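Comparing two grippers on the tap task

Work on the Orkon controller has moved on to handles. The drawer and door tasks were finished in July, and since then we have been using a simulated tap to compare two grippers: the narrow two-finger one that came with the Irkudo arm model, and the wider Vastov one that several members asked us to try.

The task is simple to describe. The arm starts above the fixture, comes down, reaches the lever and turns it through a set angle. The fixture is fixed to the floor and placed at a slightly different angle each time. A run is stopped after 50 seconds if the lever has not reached the target.

We ran 775 attempts with the narrow gripper and 451 with the wide one. The second number is lower as the wide gripper needed its contact settings redone part of the way through, and we threw away everything before that change. The narrow gripper reached the target in 82 per cent of its attempts. The wide one did worse, mostly through catching the top of the body on the way down. When it did get to the lever it pushed more steadily and slipped less often.

Most of the failures with the narrow gripper were of one type. The fingers came down beside the lever, close to it, and then pressed on the top of the fixture. The controller read this as contact and started the turn. We have added a check on the direction of the contact force, which removes many of these cases but slows each run a little.

We also tried two camera positions. A view from the side is easier for people to follow. A view from the wrist gives the controller a better idea of where the lever is, but loses it in the last part of the approach. For now we are keeping both, and the Pringle logging tool saves them together so that they can be played back in step.

The next set of runs will use the narrow gripper with longer fingertips. Members who would like the run files, or who have a fixture model they want tested, can write to the group at the usual address. Please send models with the joint limits already set.

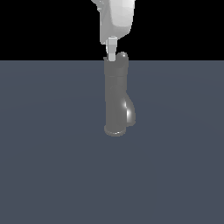
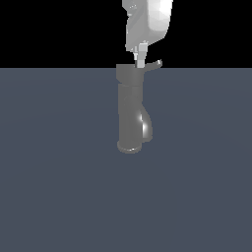
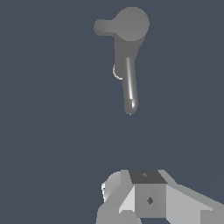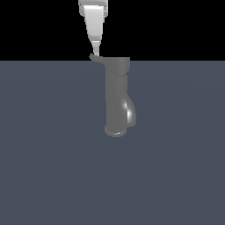 Stills from the simulated tap task. In the last one the fingertip is on the lever.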